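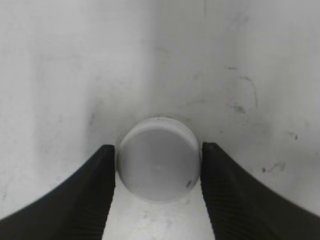
Can machines do small chores yet?

Skestach
December 9, 2024

I work in a small packing shop and we close many bottles by hand. My question is simple: can a machine pick up a loose cap and put it on the bottle, or is it still too early? I do not mean a big capping line. We have only 2 people and no space for it.

Tenside
For picking, I would say yes. We tried 100 caps in January and the arm lifted all except 11. A low round cap is not easy, it gives the fingers very little height to hold. White caps on a white surface were the worst for us.

Kumham
I do not agree with "yes". Lifting is the small part of the work. The cap must also be turned the right way up and find the thread. My daughter does this without looking.

Tenside
He asked about picking first. But I accept that the thread is harder — we still screw by hand.

Mihăilă
At home I would be happy with less. If it can put the cap back on the washing liquid and wipe the shelf, I will buy it. Folding shirts can wait.

Kumham
And who will clean the machine?

Skestach
Thank you all. Tenside, did you change the fingers for the caps, or were they the normal ones?

Tenside
Normal ones, with a ribbed inside. Smooth ones slipped more often. I can look for my notes this evening if you want the opening width.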